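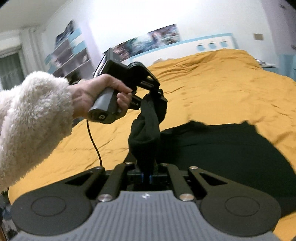
Stunidach, the second feature directed by Qiuyue Hou, opens the autumn programme on 15th September in its restored version. The film runs to 94 minutes, two fewer than the print shown in June, the difference being a duplicated reel change that has now been removed. Colour is the main point of interest in the new transfer. Hou's bedroom interiors rely on a narrow band of yellows, close to the mustard of the duvet in the photograph, and on earlier copies these had drifted towards green. White fabrics suffered as well: anything with a deep pile, such as a fluffy sleeve, lost its texture and printed as a flat patch. Both faults were corrected shot by shot against a reference reel held by the production company, Zimska.

The sound has been taken from the original magnetic track. Dialogue is central and fairly low in level, and the projection team will run the main screen slightly above its usual setting. Subtitles have been retimed throughout. There are 1769 of them, and the translation of the songs in the wedding sequence is new.

Mingxuan Han plays the surveyor, his first leading part after several years in television. He will introduce the screening and take questions afterwards for half an hour. The supporting short is Rastirden, a silent piece set in 1915 and shown with live piano.

The main screen seats 398. Members' booking is open now and general booking follows a week later. Tickets are limited to four per member. Returns will be sold at the box office from one hour before the start, in person only. Doors open at seven, with the short first and no interval between the two films. Latecomers will be admitted during the changeover. A second showing of Stunidach, without the short or the introduction, will be added if demand allows.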